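Ticket: streaming player, Flornard ensemble site
Opened by: Elin Prydderch
Assigned to: Onyekachi Iyamu
Status: waiting on upload

**Problem.** Track 2 of the Bedska recording (the string quartet with electronics) stops at 1:39 in the web player. Tracks before and after it play to the end. The download version is fine. Elin first noticed it in July, when a festival programmer wrote to ask if the piece was meant to end there.

**Checked so far**

- Cleared the player cache. Same result.
- Tried two browsers and a phone. Same stop point on all of them.
- Compared the master with the file on the server. The master is nearly twice the size.
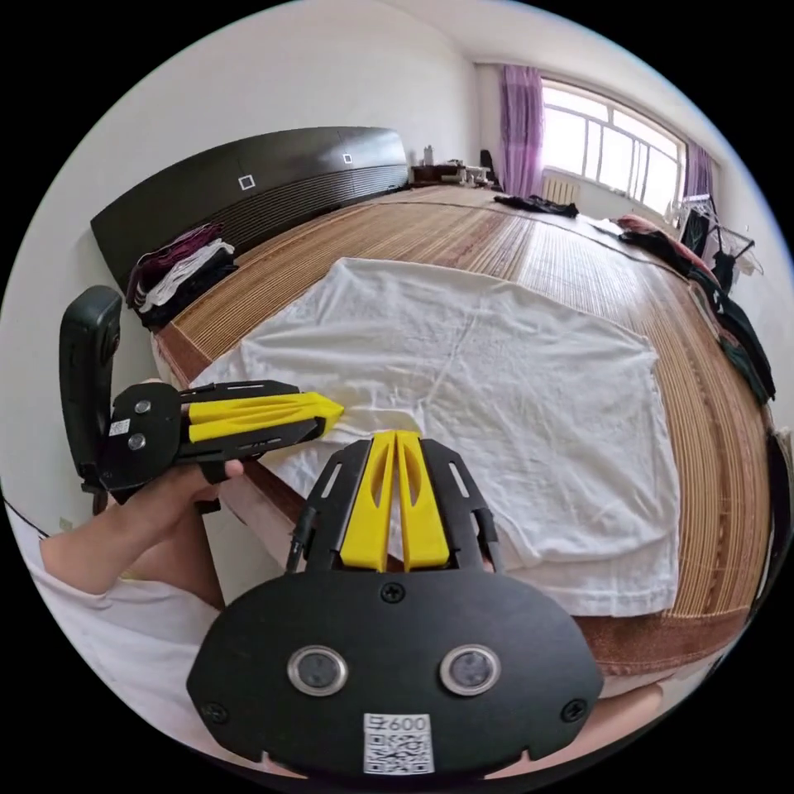
The server copy was made during the move from the old host. The transfer log lists 1,291 files and shows no errors, but it only records names, so a short file would pass. I asked Tülin Güneş for the original session export and she sent it the same afternoon.

**Update, Onyekachi.** Replaced the file on the test site. The track now plays through, including the tape part at the end. The waveform picture under the player still shows the old length. It is stored separately and has to be rebuilt by hand in Pundard.

**Update, Elin.** Listened on the test site with headphones. Sound is good. The left and right channels match the CD. Please also fix the composer credit while you are in there: the electronics are by Ans Cuypers, and the page gives her only as the producer.

Credit corrected on the test site. Live site not touched yet. 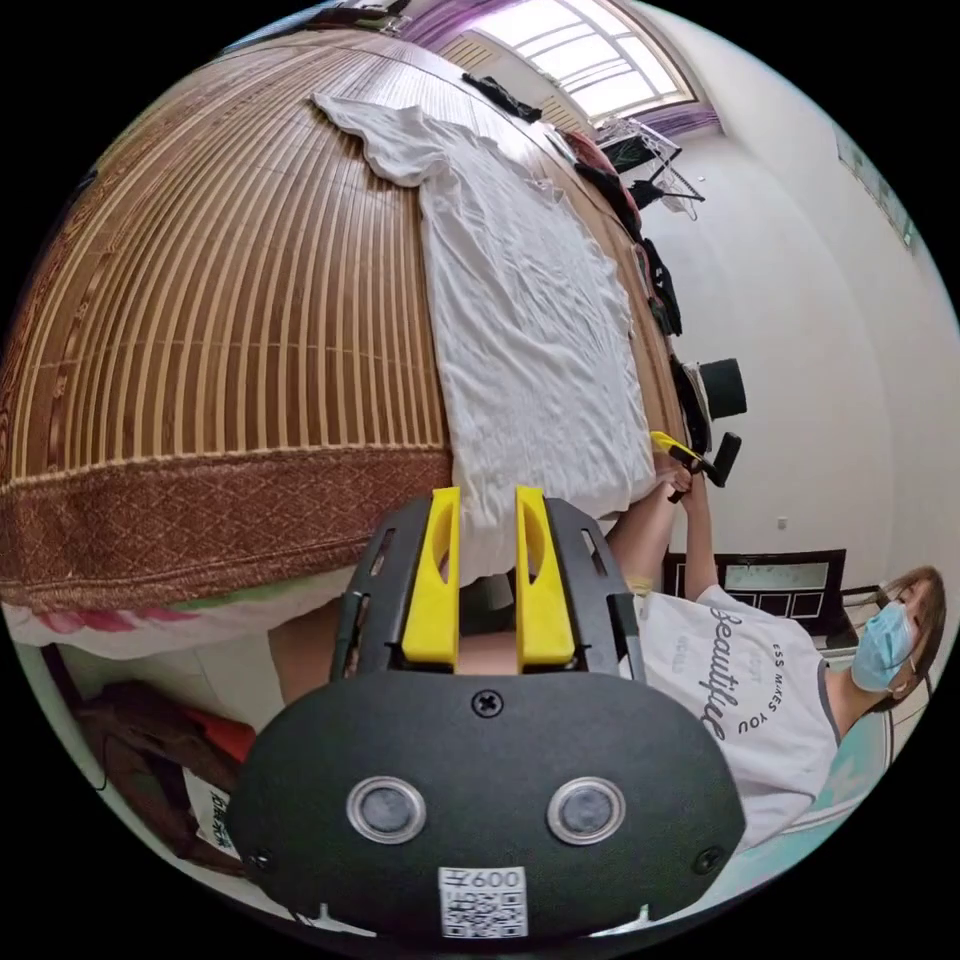 **Does the live page have to go offline while the file is swapped?**

The page can stay up. Anyone listening to that track during the swap will need to reload it, and the rest of the album is not affected.

**Left to do**

- Rebuild the waveform
- Copy the file and the credit to the live site
- Compare file sizes for the other recordings from the same move
- Elin to write back to the programmer once the live track has been checked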